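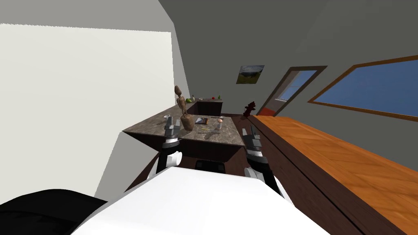

4.2. Prise en main du kit Praltar

Je l'avoue tout de suite : quand Givar m'a ouvert une licence d'évaluation pour Praltar, son kit de simulation à deux bras, j'ai surtout pensé à la soirée que j'allais perdre à l'installer. Eh bien non ! Quatre commandes, un café, et la cuisine de démonstration tournait sur ma machine de bureau (la vieille, celle que Ramiro Quintana voulait mettre au rebut en octobre). J'ai travaillé avec la version publiée le 15 juin 2020, sans aucun correctif, et tout ce que je raconte dans cette section vaut pour celle-là.

Le kit arrive avec trois cuisines toutes prêtes, et j'ai gardé celle à îlot central parce que son plan de travail en marbre veiné me donnait du fil à retordre côté segmentation. Pour les objets à saisir, le catalogue est franchement hétéroclite – on y trouve des fruits, des couverts, un verre transparent et même un mannequin articulé de dessinateur, en bois, planté sur l'îlot. Pour l'étude qui nous occupe c'est plutôt une bonne nouvelle : une fourchette fine couchée sur du marbre et un verre cylindrique ne posent pas du tout les mêmes problèmes à une pince parallèle, et je voulais les deux dans la même série d'essais.

La vue rapprochée de la pince m'a pris plus de temps. Givar livre un réglage par défaut très proche des doigts, que j'ai conservé pour pouvoir comparer mes résultats à ceux du banc Ranasinghe (section 3). On y gagne une lecture très nette de l'écartement, mais le corps de la pince mange une bonne part du champ, et le rendu reste sommaire : de grands aplats gris, presque pas de texture, un peu de crénelage au bas du doigt le plus clair (figure 4).
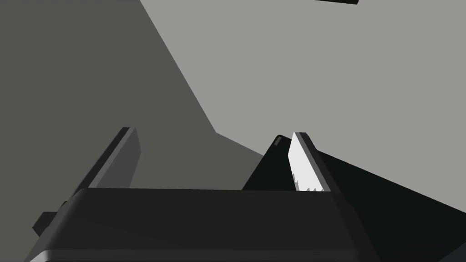

Figure 4. Vue rapprochée de la pince dans Praltar, doigts écartés ; à droite, un grand objet noir derrière le doigt éclairé.

Pour un détecteur entraîné sur des images réelles, ces aplats sont un vrai piège. Le mien, repris tel quel de Grunard, confondait volontiers les zones très sombres avec le corps de la pince, et il m'a fallu plus de 10 réglages de l'éclairage avant d'obtenir des masques utilisables – je donne les valeurs retenues en annexe. La documentation, elle, ne dit presque rien sur les lumières, et c'est mon principal reproche au produit.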